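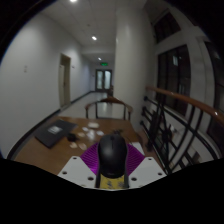 Asville Parents Board
Sleep and Bedtime

Moving from a cot to a bed — too soon?

Posted by Osman
7 January 2024

Hello all! Our daughter turned 2 in August and has started getting one leg over the top of her cot. She hasn't made it all the way over yet, but she is very proud of the leg. The mattress is already on the lowest setting. We've got a toddler bed waiting in the spare room (a hand-me-down from my sister, lovely thing) and I'm really excited to set it up, but my mum thinks we should wait until she's 3.

She sleeps well at the moment, 7 till 6 most nights with one nap after lunch, and I'd hate to spoil that. Did you do it all in one go, or naps first? And what do you do when they just get up and wander out? We're in a flat, so no stairs to worry about, but her room is right next to the kitchen.

Cenudside
Oh, this is such a fun stage! We've done it with two of ours and I loved it both times, even the messy bits.

If she's getting a leg over, I'd move her now. The fall from the top rail is a long one, and once they've worked out the leg the rest tends to follow quickly. With our eldest we waited an extra fortnight because we had visitors coming, and I spent the whole time listening out for a thump.

We did nights and naps together. I know people who started with naps, but ours got cross about having two places to sleep, and the cot took up half the room anyway. We put the new bed in exactly the same corner, with the same sleeping bag and the same tatty rabbit, and let her "help" with the screws (she held the bag they came in, very seriously). Then it was bath, milk, two books, light off, just like before.

Before the first night, get down on the floor and have a good look round at her height. Fix the chest of drawers and any shelves to the wall, tie the blind cord up out of reach, and move anything she could climb on away from the window. Put a stair gate across her bedroom doorway as well, which would sort out your kitchen problem. A bed guard is nice to have, but a folded duvet on the floor did us fine with a low bed.

As for getting up — expect it! Ours came out 4 times on the first night, beaming. I walked her back, said "it's sleepy time, night night" and nothing else, and kept it as dull as I could manage. The second night was worse, I'm sorry to say. By the end of the week she was staying put until morning, and now she calls down the hall to tell us she's awake, which melts me every time.

Naps took longer. For a while she'd play for half an hour and then drop off on the rug, and I just left her there with a blanket near her feet. If yours skips one, bring bedtime forward a bit and don't fret.

Drarnex
we waited till nearly 3 and it was great, he just got in and went to sleep. but he never climbed so not really the same. get one of those clocks that changes colour when it's morning, ours loves his!!

Osman
Thank you both, this is brilliant. Bed is going up at the weekend and I've already found a gate that fits the doorway. Drarnex, does the clock have a dim setting? She wakes up if there's much light in the room.

Drarnex
yes, hold the button on the back down and it goes really low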